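Laundry Saturdays, or how I came to have 829 recordings of my own bed

I promised back in March that I would write more about the folding project, and then I got busy with the folding project, so you will have to forgive me for the gap. A few of you wrote to ask how it was going and whether I still had any patience left. It's going well! The patience comes and goes, mostly depending on how many socks are left.

For anyone new, I record household chores for Torach, a small outfit that is trying to teach a robot arm to put away laundry. I don't have the arm and I've never met it. What I have is the hand-held gripper, with a camera that sees more or less what the robot would see, and a list of things they would like more of. This month the list says "dark items on busy backgrounds," and I read that and thought, well, I have just the bedspread for that.

I bought it years ago at the Olledham flea market, and it has every kind of stripe and zigzag you can think of. The first system they trained was fine on plain gray sheets and got terribly muddled by anything with a pattern (I sympathize, I can't find my glasses on that bed either). So my job has been to give it pattern, and plenty of it, with small black things picked up from all over. 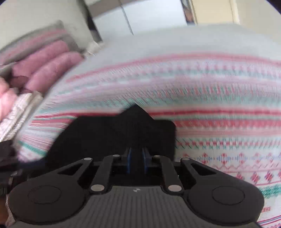

Black on stripes, with the pink towels already folded off to the side.

One recording is one pick and one place. You squeeze, lift, carry, set down, let go, and then start over. When I began I thought the trick would be to do each one perfectly, the way you would for a cooking video, and I spent my first evenings throwing away anything that looked clumsy. Then I had a long call with the people at Torach and they were very kind about it, but they asked me to please stop doing that. A robot that has only ever seen perfect picks has no idea what to do when the cloth slides. They want the fumbles, as long as I recover from them. If I miss, I go back and try again in the same recording, and that counts as a good one.

I can't tell you what a relief that was. I'm good at fumbling.

Speed was the other thing. I move too fast. I've been doing laundry for most of my life and my hands want to get it over with, and when I look back through a session I can see it plain as day, all the stripes smeared out sideways because I swung the gripper across the bed like I was swatting a fly. Some blur is fine, and they tell me a little is even useful, but I've been trying to count a slow two in my head between the lift and the carry. It helps if the radio is off. It helps even more if I haven't had the second coffee.

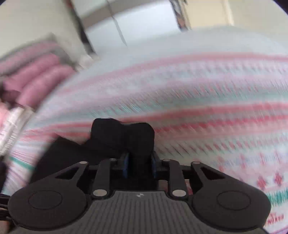
Thin cloth is harder than thick, by the way, which surprised me. A towel is nearly a brick once it's folded, and you can grab it almost anywhere. Small soft things bunch up in the jaws and come off the bed as a lump, and then you have no idea which end is which. I asked whether I ought to be picking them up by a proper edge every time, and the answer was to mix it up: sometimes an edge, sometimes the middle, sometimes whatever I happen to get. I keep a notepad by the lamp with a tick for each kind so I don't drift into one habit. My ticks for "edge" are always behind.

As for numbers, the total stands at 829, and 236 of those are from this month's dark items list. Of the 236, they have sent back notes on 183 so far, and only 6 were thrown out, all of them for the same silly reason, which was that I started lifting before I had pressed record. I now say "recording" out loud to an empty house. It feels ridiculous and it works.

The next list is supposed to be shirts with buttons, and I'm a bit nervous about sleeves. A woman on the Batista message board says she does hers with the cuffs tucked under first, and I may try that. I also want to do one full session at my sister's place in Clumivcombe, where the light is completely different and the bed is a good deal lower, if she will let me empty her dresser.

More when the shirts are underway. If you have any old baby clothes you were going to give away, write to me first, they've asked for tiny things too.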